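Kobzar Sidewalk Rover: Set-up and Field Guide
Section 6. Gathering driving examples
Last edited Feb 12, 2025, by Estíbaliz Pastor

By now your rover is charged, paired and has passed the brake check in Section 5. If you skipped the brake check, please go back and do it, I'll wait. Everything below assumes the rover stops when you let go of the stick.

Collecting examples is my favorite part of the job. You walk along behind the rover, you drive it the way you'd want it to drive itself, and the logger saves what the camera saw together with what your thumbs did. Later the Clavport trainer chews through all of it and learns to match one to the other. So drive nicely! Whatever bad habits you have on the stick, the model will pick them up too (mine was hugging the left edge, and I had a whole July of runs that taught the thing to scrape along walls).

6.1 Before you leave the bench

1. Turn on the rover, then the handset. In that order, or the handset grabs the wrong channel.
2. Open Zirnow on your tablet and tap New Session.
3. Pick a route name from the list. Don't type your own, even if the list looks short. Ask me and I'll add it.
4. Check free space. A full session needs all 3,060 MB that the app asks for, and it won't warn you again once you're out on the route.
5. Wipe the camera window with the dry cloth in the lid pocket.
6. Set exposure to Auto, Slow.

NOTE: Auto, Fast sounds better but it pumps up and down every time you cross a shadow, and the trainer hates that.

6.2 Choosing a stretch

You want long, plain stretches as well as busy ones. New drivers always head straight for the tricky corners and come back with nothing but turns, and then the model can't hold a straight line to save its life. A paved walkway beside a wall is great practice material, particularly when the sun is low enough to throw a hard shadow over the pavers. The model has to learn that a dark wedge on the ground is still ground it can drive on.

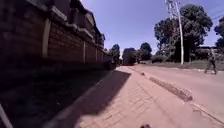 Fig. 6-1. Walkway stretch with wall shadow on the left, kerb and road on the right.

On a stretch like this one, look for the line where the shadow stops and decide before you start whether you're driving in the dark part or the bright part. Then do one pass in each, plus one where you drift slowly from one to the other and back. That makes 3 passes, and you log each as its own run.

CAUTION: Keep the rover on the walkway side of the kerb. It can't climb back up if it drops a wheel over, and you'll be lifting it out of the road by hand.

6.3 Recording a run

1. Put the rover down pointing along the walkway and step back behind it.
2. Press and hold the red button until the handset buzzes twice. Recording starts on the second buzz.
3. Count to three before you touch the stick. The logger uses that still moment to zero the steering.
4. Drive at a slow walking pace. Small, early corrections are what we're after, so please no last-second swerves.
5. If somebody is walking nearby, ease off and give them room. Keep recording! Runs with people in them are worth a lot to us, even when the person is off to the side and never comes close.
6. At the end, let go of the stick, wait for a full stop, and press the red button once.

NOTE: If you mess up, don't stop the run. Tap the yellow button right after the mistake and carry on. Zirnow puts a marker there and the trainer skips the few seconds before it. I tap it all the time, no shame in it.

WARNING: If the handset shows code 778, the link is dropping packets. Let go of the stick, stop the run and walk closer. Don't try to finish the pass.

6.4 Tagging

Do this while you're still standing there, I mean it. You will not remember which pass was which once you've had lunch.

1. Open each run and pick a ground type (brick pavers, concrete, asphalt, dirt, grass).
2. Pick the light: sun, shade or mixed.
3. Tick People if anyone was in view at any point.
4. Add a comment only if something odd happened. "Dog barked at rover, drove around it" is perfect.

6.5 Uploading

Back indoors, plug the rover into the Flulico dock and wait for the green light. Choose Send All, then leave the tablet awake until the bar is full. Runs stay on the rover until you clear them yourself, so check that they show up in the session list before you hit Clear.

If a run is missing from the list, unplug, plug back in and choose Send All again. Still missing? Leave the rover docked with a sticky note on it and I'll pull the card when I'm in.

Go to Section 7 for reviewing runs and throwing out the bad ones.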